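Cómo rotular y documentar el cableado de un armario de red pequeño

Autor: Hagos Kassa
Revisión técnica: Rania Bitar
Última actualización: 2021-06-01

Esta guía describe el procedimiento de rotulación que aplicamos en instalaciones de hasta 50 tomas. No cubre el tendido del cable ni la certificación de enlaces. Se supone que el cableado horizontal ya está terminado en el panel de parcheo.
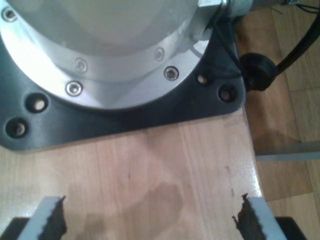
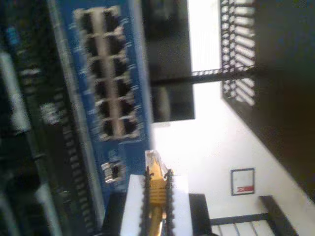

Material necesario

Impresora de etiquetas con cinta autolaminada para cable
Cinta adhesiva plana para paneles y rosetas
Comprobador de continuidad con identificador remoto
Hoja de cálculo compartida
Bridas de velcro

1. Definir el esquema de nombres

El identificador de cada enlace tiene tres campos separados por guion: planta, sala y número de toma. Por ejemplo, 1-04-07 corresponde a la planta 1, sala 04, toma 07. Se usan siempre dos cifras en sala y toma, con cero inicial, para que la hoja ordene bien las filas.

No se incluye en el identificador el nombre del usuario, el departamento ni la VLAN. Son datos que cambian y van en columnas aparte.

2. Crear la hoja antes de imprimir

Una fila por enlace, con estas columnas: identificador, panel, puerto del panel, conmutador, puerto del conmutador, VLAN, uso, fecha de comprobación. En la instalación de Vimholm la hoja heredada tenía 236 filas para 7 armarios, con identificadores repetidos entre plantas. Hubo que rehacerla entera, y las etiquetas también.

Conviene bloquear la columna de identificador una vez validada.

3. Comprobar cada enlace

Conecte el identificador remoto en la roseta y el comprobador en el panel. Anote el puerto en el que responde, aunque no coincida con el plano. Si el comprobador indica par abierto o cruzado, marque la fila como pendiente y no imprima su etiqueta hasta reparar la terminación.

Antes de desconectar un latiguillo en servicio, verifique en la hoja qué equipo depende de él. Los enlaces con alimentación PoE se dejan para la ventana de mantenimiento.

4. Etiquetar

Cada enlace horizontal lleva cuatro etiquetas con el mismo identificador: roseta, cable junto a la roseta, cable junto al panel y puerto del panel. En el cable, la etiqueta se coloca a unos centímetros del conector, con el texto legible sin girar el mazo.

Los latiguillos siguen una numeración propia — L001, L002 y sucesivos — con la misma etiqueta en ambos extremos. No se rotulan con el destino: al mover un latiguillo de puerto se modifica solo la hoja.

Limpie con alcohol isopropílico las superficies planas y déjelas secar. La cinta aplicada sobre polvo se despega en pocas semanas.

5. Numerar los puertos del conmutador

Se respeta siempre la serigrafía del fabricante. Si el equipo está montado en vertical o de lado, la numeración no cambia, y en la hoja se anota la orientación en la columna de observaciones. Los puertos de enlace ascendente se registran con el prefijo U.

En la configuración del conmutador, copie el identificador en el campo de descripción del puerto:

interface 12
description 1-04-07

La sintaxis exacta depende del fabricante.

6. Archivar

Guarde una copia impresa de la hoja en una funda dentro de la puerta del armario y otra en el repositorio. La copia impresa lleva fecha y número de revisión. Toda modificación posterior se anota primero a mano en la copia del armario y se traslada al archivo el mismo día.

La próxima revisión de esta guía está prevista para agosto e incluirá la rotulación de fibra.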